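Prukutach Fan Lyrics Notes, version 4
Last updated 11 October 2019
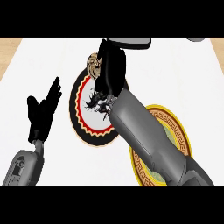 We love this band, and we wanted one place where every Prukutach lyric, liner note and stage remark from the Plidencombe years could be searched at once. So we made one!

What you get

200 song entries, one per line, in plain UTF-8 text. Each entry has 5 fields, split by tabs: title, album, year, mood tag, note. The mood tags are ours and we argued over them a lot — "Urkari" is tagged both "sad" and "dance," and we stand by that.

The live folder holds 3 files of between-song talk, typed up by ear from fan tapes. Expect gaps where the crowd gets loud (the encore at Plidencombe is mostly screaming, and it's wonderful).

How to use it

Open songs.txt in any spreadsheet and sort by album. If accented letters look wrong, set the import to UTF-8 and try again. The search script needs Python 3. Run search.py followed by a word, for example:

python search.py moonlight

Known problems

The B-sides from the Ververidis single have no year yet.
Two mood tags are spelled both ways ("dreamy" and "dreamey"). Search for both until August's cleanup gets merged.
Remixes share a title with the original, so check the album field.

Sharing

Our notes and tags are free to reuse with credit. The lyrics belong to the band, so the files quote short lines only — please keep it that way in your own copies. Corrections are very welcome, especially from anyone who still has the tour booklet.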